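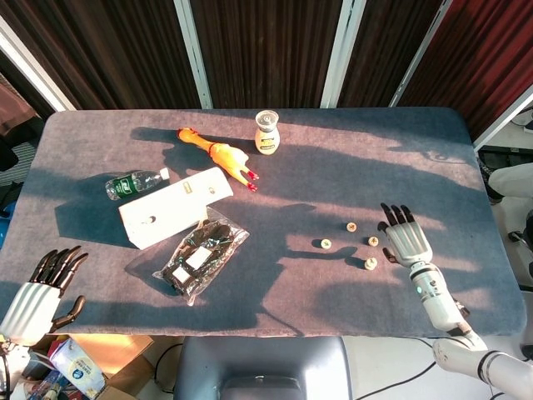
Household Storage and Sorting, Unit 3: Clearing a Mixed Table
Climdale Adult Learning, handout for the January intake

A mixed table is one where things from several rooms have ended up together. Toys, drinks, packaging and small game pieces are the usual contents. The job in this unit is to clear one in 10 minutes without losing anything small.

Order of work

1. Small loose pieces first. Game pieces, buttons and coins go into a lidded tub before anything large is moved. A cloth dragged an inch will send round pieces onto the floor. Count a set against its rules sheet at the end.

2. Bottles next. Check the cap, then stand the bottle up. A bottle lying on its side goes ahead of one already standing. Read the label before deciding where it belongs — kitchen, bathroom or cleaning shelf.

We use a cloth on the practice tables. It keeps round pieces from rolling as far, but it also hides flat things under folds, so run a palm over it when you finish.

3. Boxes. Open every box, even a light one. Flatten it only if it is empty and there is no label you need to keep.

4. Items still in plastic bags. Leave them sealed if they are new. Labels stay on until the item has a place. Gloves go in pairs, by size.

5. Toys last. Rubber toys should be kept out of direct sun, which makes some of them sticky over time. The Vasulley shelf has an open bin for these.

Bins

Use the Gourlay bins for anything going to another room. Each one holds 16 small items comfortably. Don't stack them when full.

For next time

Read pages 60 to 64 of the Skendano course book and clear one table at home. Write down what was on it and where each thing went — half a page is enough.

This site uses cookies to remember your settings. Accept | Manage preferences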